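What's Inside a Computer?

I was seven when I first asked my uncle what was inside his computer. He said "electricity and crumbs" and went back to his tea. It took me years to get a better answer, so I'm going to give you one now and save you the wait.

I fix old computers in a little workshop on Lerkport harbour, mostly on a Wednesday, and I love it. The kind I like best is a tower. That's the big box that sits under a desk, with the screen and the keyboard plugged into it by wires. Take the side off a tower and it's a bit like taking the roof off a doll's house. There are rooms in there! And every room has a job.

Let's start with the floor. The big flat green board is called the motherboard. (Some are black or blue, but green is the old favourite.) Everything else plugs into it, one way or another. If you look closely at a motherboard you'll see tiny lines running all over it like paths in a park. Those are made of copper, and the messages zoom along them much faster than you can blink.

Somewhere near the middle of the board is a square socket. This is where the processor goes. People call the processor the brain, and I suppose it is, although I think of it more as a very, very quick person doing sums. It doesn't get bored and it never asks for a biscuit. It does get hot, though, so it normally has a lump of metal and a fan to cool it down.

Near the socket you'll find some long thin slots, side by side. They're for the memory, or RAM. Memory sticks look like small green rulers with chips on them. RAM is like the top of your desk: it's where the computer puts the things it's using right now. Switch off the power and the desk gets wiped clean, which is how I lost a whole story about a badger when I was nine. I'm still cross. 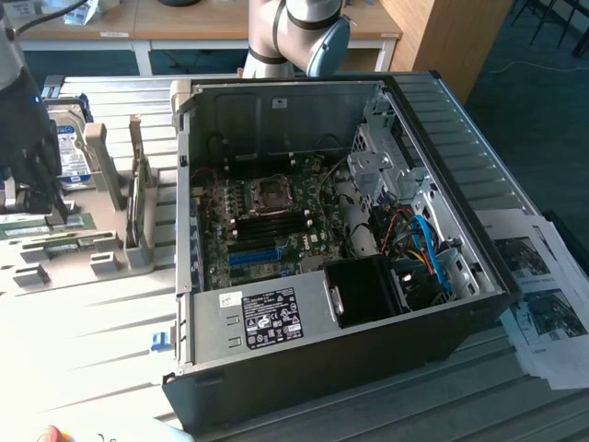

Santeri Turunen wanted to know where all the photos and games live, then, if the memory forgets everything at bedtime. Good question! They live on the drive. A hard disk drive is a flat metal box with shiny discs spinning inside, and it remembers things even with the plug pulled out. If RAM is your desk, the drive is the cupboard. The oldest one I've got at home holds 80 gigabytes, and my cousin filled hers with 463 pictures of the same pony and still had heaps of room.

Next comes the power supply. It's a silver metal box in lots of towers, and it takes the strong electricity from the wall and turns it into the gentler sort that the other parts can use. Please don't ever open one of these, even if it's unplugged. I don't open them either. It can hold on to electricity for a long time afterwards, and it bites.

Then there are the cables, which look like somebody dropped their spaghetti. The red, yellow and black ones usually carry power. The flat skinny ones, often red or blue, carry messages between the drive and the motherboard.

If you'd like to look inside a real one, ask a grown-up to find an old computer that isn't needed any more. Get them to unplug it and take the side off for you. Bring a tray with little compartments for the bits (an egg box is brilliant for screws), and touch something metal before you touch the board, because your jumper can give it a tiny zap.

See if you can find the motherboard first, and then go hunting for the memory slots. Mine had 2 dead spiders in as well, but those don't do anything.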